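Speaker notes: Open day at the Vurkis handling lab
Slot length: 30 minutes, questions included

Opening (slide 1)

Say thanks to the hosts. Then go straight in.

I went to the Vurkis open day in April. Vurkis builds handling equipment for libraries and archives, and they run the open day once a year for people who might use it. I went because our own scanning room at Lollitz is behind, and I wanted to see how far the machines have come with books and loose paper.

Ask for a show of hands: who here has a robot arm in the building already? Who has been asked by a manager to get one?

What the day looked like (slide 2)

There were 11 of us in the group. We had a short talk in the morning, then two demonstrations, then free time at the desks. The talk was mostly numbers. Skip most of it. The one to mention is that they have recorded 3,000 short handling tasks so far and plan to keep going.

The first demonstration was the Ardeleanu arm, a fixed arm that moves closed boxes from a cart to a shelf. It is slow and steady. Every box in the demo was the same size, and ours are not. I asked about that and was told mixed sizes are on the list for next year.

The second demonstration is the one I want to spend time on.

Teaching by hand (slide 3)

This part is called Ukum. A person does the desk work with a gripper in each hand, and the recordings are used later to train the robot. There is no programming of single moves. The person picks things up, puts them down and holds things flat, the way a clerk would, but with gray gripper fingers where the hand would be.

Leave the slide up for a minute and let people look.
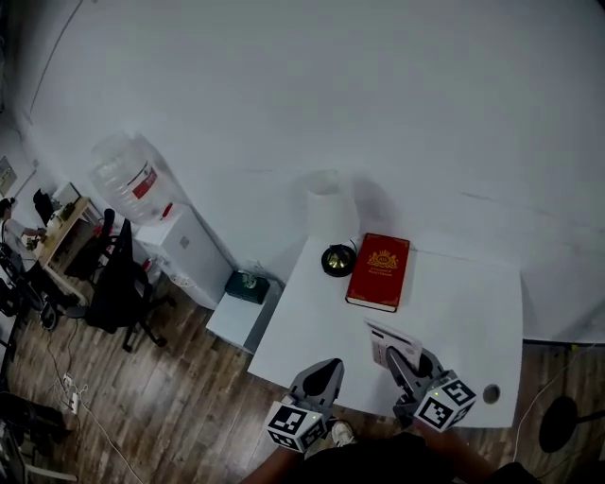
Points to make on slide 3

The markers on the white cubes are for tracking. They let the system work out where each gripper is and how it is turned.

Look at the right gripper and the sheet of paper. Paper is hard. A hardcover book has an edge you can get hold of, and a single sheet flat on a desk has almost nothing. I tried it myself in the free time and needed several goes to lift one page. Mention that I creased it.

It is an ordinary office desk. I liked that. Our desks have cords and clutter on them too, and a system trained on bare tables would be no use to us.

What I asked (slide 4)

How long does it take to learn the grippers? The staff said most people are comfortable after a morning.

Can it turn pages? Not yet. They are working on it, and they would not give a date.

What about fragile items? They told us to keep those with people for now. I agree.

What it means for us (slide 5)

We have 69 boxes waiting in the scanning room. Moving boxes is the part a machine could take over soonest. Unpacking and sorting the papers inside will stay with staff for the next few years, as far as I can tell.

My suggestion is a small trial with box moving only. I have asked for a price and will pass it on when it comes.

Questions

If someone asks about cost before the price is in, say so and take their email. Handouts are on the table by the door.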